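Warkside House tenants board > Building > Shared spaces
Topic: Lobby table – what actually lives on it?

coldtap
Right, quick one before I go up. The black table in the lobby, the one by the long white bench. Is it a welcome table or is it a table. Asking as I've been told two diffrent things this month. Hovex lot say it's for the sign and the giveaway stickers and nothing else. Lease pack says "shared informal seating and refreshment area", which to me means I can put a drink on it.

Not fussed either way, just want it written down somewhere.

room303
It's a table. Put your drink on it.

Only rule I ever heard was use a coaster. Black top shows every ring, and last winter there was a mark on it for weeks till someone had a go with furniture polish and made it shiny in one patch.

papertrail
Disagree. Visitors come in, first thing they see is that table. Sign, stickers, plant. Nice. Then somebody's mug from 8am and half a bottle of fizzy. We're paying for a lobby that looks like a lobby. Service charge went up by 134 a quarter and this is what it looks like by lunchtime.

Kitchen's on the first floor. It has surfaces.

coldtap
The kitchen has two chairs and a smell

second_landing
can we talk about the stickers as well. Jayawardena Print did us a run of 600 for the open evening and they've been put out loose, they slide all over, end up on the floor, end up on my shoe. Wants a dish. Anything with a lip on it.

papertrail
Agree on the dish. I'd say white, to go with the bench.

room303
Of course you would

coldtap
Lobby, Saturday:

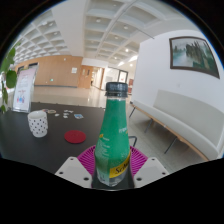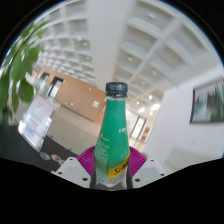
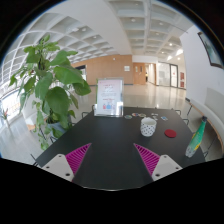 second_landing
See to me none of it is a problem except the bottle. A cup is fine, cups go back upstairs. Bottles don't. They get left with an inch in the bottom, then they go flat, and no one wants to be the one who pours it away in case it's still somebody's.

Also red coaster RIGHT THERE next to the spotty cup. Nothing on it.

coldtap
Coaster is between drinks. It's resting.

room303
Spotty cup is a communal one I think? There were a few like it in the first floor cupboard, polka dot. If so it can go in the dishwasher with the rest, job done. Whoever goes up last takes it.

papertrail
"Whoever goes up last" is how we got the bin situation.

quietpost
New here, Brostmont side of the building, we only moved in after Easter. Can I say I quite like it with stuff on? First place I worked had a lobby like a dentist's and you never spoke to anyone. I've met more people hovering round that table than in any meeting. Would hate for it to go bare.

Is it mixers or pop btw? The yellow label, starts Sch. If it's Schweppes and it's for the open evening then surely it's meant to be out.

second_landing
Could be left from the open evening, yes. Doesn't say what flavour and I'm not opening it to find out.

papertrail
I don't want it bare. I want it tidy. Sign stays at the back corner where it is, stickers in a dish in the middle, coasters in a stack, drinks on the coasters while you're sat there and gone when you're not. Can't see who would object to that.

room303
I object to a stack. You put coasters in a stack and people don't take one, it feels like spoiling it. Leave them spread about and a cup lands on one by accident half the time.

coldtap
Actual good point. Spread coasters gets my vote

quietpost
And mine. I've got a shallow bowl, grey, was a moving in present, doesn't suit our desks at all. Could have it for the stickers? Not white, sorry papertrail.

papertrail
Grey is acceptable.

second_landing
Bring it down Monday morning. I'll pick the stickers up, there's more of them in the box under my desk but I'm only putting a handful out at a time. Box of leaflets too, 2,000 of the things, those are NOT going on the table before anyone asks.

room303
Someone water the plant while you're down there. Leaves are trailing nearly onto the sign. Or trim it, I don't know which, I kill basil.

quietpost
Looks like a philodendron or similar from the leaf shape. Trim, don't drown it. I'll bring scissors with the bowl.

coldtap
So for the record: drinks ok, coasters spread out, bowl for stickers, bottles go up at end of day. I'll stick that in the lease queries thread as well so Hovex can moan about it there.

papertrail
End of day meaning 5.30, or end of day meaning whenever you go home?

coldtap
6

papertrail
Fine. 6.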